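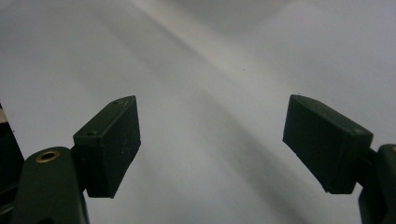
Hand-held gripper, fingers open, over the white surface. Open day, Urnau.

Projects > Grarkileo > Progress reports

Overview | Reports | Budget | Contact

October 2026
By the Grarkileo project office

Progress report, open day and demo

Quick one ahead of the full report in November. Covers the open day at Urnau only. Spending table comes separately.

Turnout: 264 signed in at the front desk. We had planned on 300, so a bit under. Rain all morning, much better after lunch. Two school groups came, third cancelled the day before. Badges ran short anyway, box was packed wrong at our end.

Demo: 18 sessions on the hand-held gripper, every one of them full. Visitors got to work the fingers themselves with a staff member standing by. Kids went straight for it, adults needed asking. Most common question by far was how hard it squeezes. Second was price. We did not quote a price, per your note from the spring.

The talk on the sorting line ran long and pushed the last two sessions back. Our fault, schedule was too tight. Next time a real break between the talk and the demos.

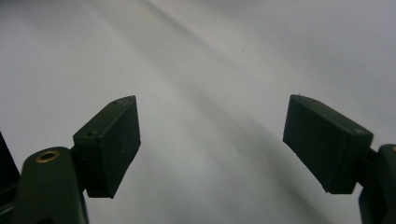 Budach Robotics, Demonstration & Outreach Team

Condition of the gripper: still in service. Pads have light scratches on the face of one, small stuff. Dust on them too, wants a wipe down between sessions. Added to the setup checklist. Brass inserts in the finger arms get checked with the rest of the hardware before it goes out again. Spare pad set is on order from Ivanov, no ship date yet, will chase Monday.

Money: printing for the open day came to $498, inside the line you approved. That's the handouts plus the big floor signs. Floor signs can be re-used, handouts are gone. Catering invoice has not come in yet. Will go in the November report even if it's late, marked as an estimate.

Feedback cards: a decent stack came back, still being typed up. From a first skim people liked getting their hands on the equipment and did not like the parking. Several wanted something to take apart. Worth thinking about, would need a separate table and one more person.

Problems: sound system in the main room cut out twice. Borrowed a speaker from next door. Sign-in tablet froze so the first half hour was on paper, thats been added to the total above.

Still open:
- catering invoice
- spare pads, date from Ivanov
- feedback cards typed and sent over
- your OK on a second open day in spring, same room if we can get it

Need an answer on the last one before the November report goes out, the room at Urnau books up early. Yes or no by email is fine, paperwork can folow.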